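Aug 14, 2026
Hand gripper build, shared workshop, Zisness bench

Picked up where I left off on the second set of fingers. The Valtonen file prints fine at the default settings but the slot in the housing closes up a bit on the inside radius, so I ran a round file through it before fitting anything. Next print, open the slot in the model and save the filing.

Yellow tips are on. Each one is held by 2 screws into the black mount. Did them finger tight first, squared the pair against each other with a steel rule, then nipped them up. No threadlock yet. If they creep I'll add it.

Travel check: closed to fully open reads 776 counts on the Solance encoder. Old fingers were lower than that, didn't write the number down, annoying. Left and right arrive together now, which they didn't before I swapped the pinion.

Trigger spring is still too stiff. My hand was sore after 20 squeezes. The Grirura kit came with a lighter one, and it's in the parts drawer under the grinder if anyone else wants to try it first. Don't cut the stiff one down, I want it whole for comparison.

Test object for now is a water bottle, part full, stood on the white table. Plan is 22 grabs with the tips at label height, then the same again up near the cap. Log any slip, even a small one. The plastic gives when you squeeze it, so look at whether the tips stay parallel once it starts to fold.

Cable: needs a strain relief where it leaves the body. Zip tie is doing the job, badly. Colour code the two leads while it's apart, I plugged them in backwards again.

To do
- print spare housings in the same grey
- lighter spring
- strain relief
- rubber sheet for the tip faces, order before November when the supplier shuts for stocktake
- write the encoder zero into the config so it survives a restart

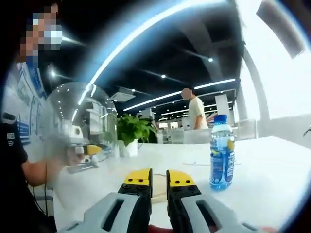
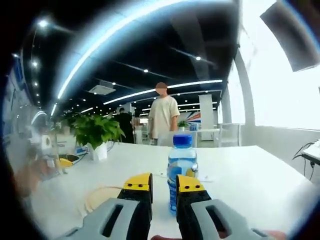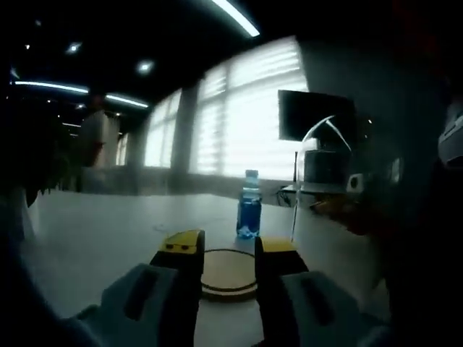
Yellow tips fitted, water bottle on the table in all three.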